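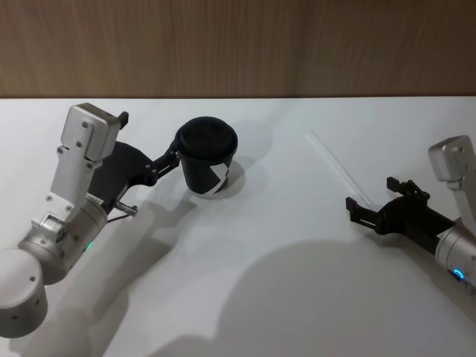
1/ Notes on black takeout cups with domed lids

Mostly for people setting up a small counter with a white top, which is what we have at Gingate. May 22, 2020 and the dine-in cups are still in boxes, so everything goes out with a lid on.

2/ Black cup, black domed lid, white angular graphic on the side. I resisted black for a long time on cost. The price gap against plain white at our volume is small enough that I have stopped tracking it.

3/ Practical case for black on a white table: you can see it. A white cup on a white top under bright light disappears except for its shadow, and people set things down on top of things they don't see.

4/ Practical case against: you can't see the fill level or the contents through anything. All identification is by mark. We write on the lid with a white paint pen. Grease pencil skips on the textured part and wipes off on sleeves.

5/ Domed versus flat. A dome buys headroom for foam or whipped cream. It also raises the overall height, so measure your shelf with the lid on. I measured ours with the lid off and had to move a bracket.

6/ Lid fit is the part worth testing before you buy a case. My procedure: fill with water to the normal line, press the lid on all the way around, tip to 45 degrees over the sink, hold, rotate, repeat. Seam side down at least once. Most leaks show up where the lid crosses the side seam of the cup.

7/ From the last case of lids I opened, 389 were usable. The rejects were split at the rim or nested so tightly that they deformed coming apart. Teltside credited the bad ones without much discussion.

8/ Do not mix lid and cup suppliers because the nominal diameter matches. Finora lids on the Hemmin cup click and then lift on one side when you squeeze the body. Hemmin lids on the Hemmin cup stay put. Same number printed on both boxes.

9/ Squeeze matters more than it sounds. A full cup is stiff low down and soft near the middle, and people pick it up by the middle. If the lid pops when the wall flexes, you will find out on somebody's car seat.

10/ Clear straws. They are nearly invisible on a white surface. Keep them in an upright holder with a dark backing, or keep them in the sleeve until they are handed over. I have wiped more than one off the table with a cloth without noticing it was there.

11/ Printed graphics: check for rub before you commit. Damp thumb, firm pressure, ten strokes across the white. The sample we turned down left gray on the thumb. The one we kept did not.

12/ The table. Plain white top against a brown wood-grain wall. Easy to wipe, shows every coffee ring. I consider the second property useful -- a ring you can see gets cleaned up.

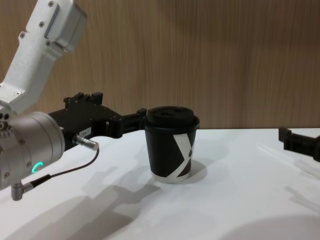
Black paper cup on the white tabletop, wood-grain paneling behind.

13/ The grain on the wall runs vertically, in fine streaks. That hides drips much better than the table does, so the wall goes on the closing list as its own line. Otherwise it gets skipped for a week and the bottom edge goes sticky.

14/ Placement: keep finished drinks away from the near edge and leave a hand's width between them. Up to 4 cups waiting at once is fine on our table. More than that and people start reaching over one drink to get at another.

15/ Storage. Sleeves of cups on their sides, open end toward the wall, bag folded under. Lids dome up. Stored dome down they pick up dust on the inside face, and black plastic shows dust very well.

16/ Bare hands: handle the cup by the lower third and the lid by the outside rim. Fingerprints on matte black don't buff out with a dry towel, they just move.

17/ Reordering. We go through a sleeve faster than I estimated in February, so the reorder point is now 2 unopened sleeves. Teltside delivers to the back door and wants a signature.

18/ Still open: whether the next size down takes the same lid. The catalog says yes. I have a sample sleeve coming and will run the tip test before I believe it. Results go in this thread.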